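Gripper drops below table height after a re-home (sim)

flutdale_rig
Posts: 80
Running Zekley with the Groneck arm model, simulation only for now. The job is simple: hover over the table, move across to the mesh container, let go. Since the last update it sometimes comes down straight through the tabletop after a re-home. No contact reported, no fault, log looks clean. It did it 3 times last night.

I stopped a run at step 1382, which is a few steps before it normally goes. Wrist view, nothing held: 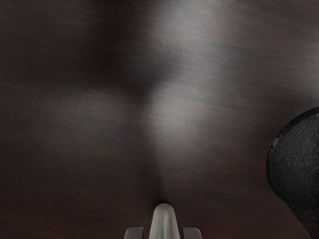

The height readout at that step was 7 mm over the table and everything agreed with everything else. Then the next target comes in with a negative z and down it goes. I was meant to be moving to the real arm in November and I don't want to until I know why.

pallet_mouse
Your home offset is being applied twice. Had the same on an older version. Check whether the re-home writes to the tool frame as well as the base.

Wojcik_fan
Don't think so. Twice the offset would put it wrong every time and he says sometimes. I'd look at the table collision shape. If it's a thin plane the finger can get past it in one step and then there is nothing left to hit. Make it a proper box.

pallet_mouse
That explains no contact. It doesn't explain a negative target. The table could be a mile thick and the controller would still be asking for the wrong place.

Wojcik_fan
Fair, but he should still fix the table.

flutdale_rig
Changed the table to a box. Now it stops on the surface and throws a contact fault, so that part was right. The target is still negative though. Tool frame offset is only rewritten if the re-home happens mid-move, so that's the sometimes.

greasegun
Whatever you find, put a hard z limit in the arm's own controller before you go near the real one. Not in Zekley. And keep the speed down for the first few days.

pallet_mouse
Agree with that. Can you post the re-home block from your config?

flutdale_rig
Will do when I'm back at that machine, after 6.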